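The Club That Wants to Fold Your Towels

Every fall the engineering building at Livincombe College fills up with clubs that promise freshmen they will build the future. Most of them build a T-shirt. The robotics club, which meets in the basement from 5 in the evening until whoever has the key wants to go home, has picked a smaller target. It wants a two-armed robot to fold a hand towel.

I went down there in September expecting to be annoyed, and for the first hour I was. The project is called Kata, after the set movements in martial arts, and the poster by the stairs says it will "bring dexterity home." Whose home? The arms alone cost more than my car. The members I met live in dorms where the laundry sits on a chair until it's worn again, and none of them could tell me who had asked for this.

What they could tell me, at length, was why it's hard. A block stays a block when you pick it up. A towel turns into something else. It sags, it twists, it doubles over on itself, and a corner that was in plain view a second ago is now under two layers of cloth. Grippers that can place a metal part all day long will close on thin air beside a hem. The club has read all the papers on this and can quote the success rates from memory, though they get quieter when you ask for their own.

Their own are kept in a shared spreadsheet. Over the summer Kata made 251 attempts at a three-step fold: flatten, bring the ends together, turn it once more. A fold counts as good if two members agree that it does. I asked what happens when they disagree, and was told that a third member is called over. I asked whether the third member knows how the first two voted. There was a pause, and someone wrote something on the whiteboard.

This is my quarrel with student robotics in general. The work is real, and so are the late nights, but the measuring is done by the people who most want the number to go up. At the Batholm Open, the regional contest the club is aiming for, teams get 10 minutes on a table they've never touched, with cloth handed to them by a judge. Last year three teams entered the laundry event. One finished a fold. It was a nice fold. The video has been cut so often since then that you'd think the machine did it in one smooth go.

The club's answer to all this is the Zariņš method, a training routine named for the lab manual they got it from. A student guides the arms through the job by hand, over and over, and software learns to copy the movements. It is dull work. You do a pass, you reset the cloth, you do it again, and a good evening yields up to 3 hours of usable recordings. I tried it and was bad at it. My left hand kept arriving before my right.

And yet I stayed past dinner. There is something likable about a group of twenty-year-olds arguing over where a hem ought to be held. One of them favored the corners. Another wanted the middle of the short side, and had drawn diagrams. Neither had much evidence, but both had tried it, and that puts them ahead of a good many people who write about household robots for a living, me included. 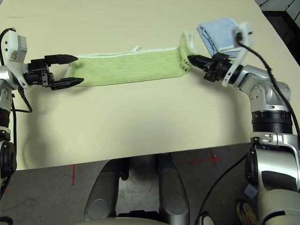
Green towel, cream table, and the two arms at work.
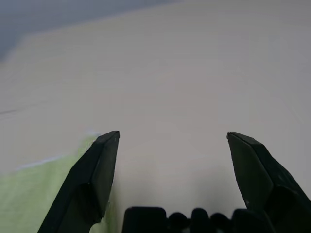 Will a student club's robot be folding laundry in ordinary homes any time soon?

Probably not. Kata works on one table, with one kind of cloth and people standing by to start it over, and a home offers none of that. What the club may turn out is a handful of graduates who know how hard the job is, and the companies making bigger promises could use a few of those. The Batholm judges will have the cloth ready in the spring.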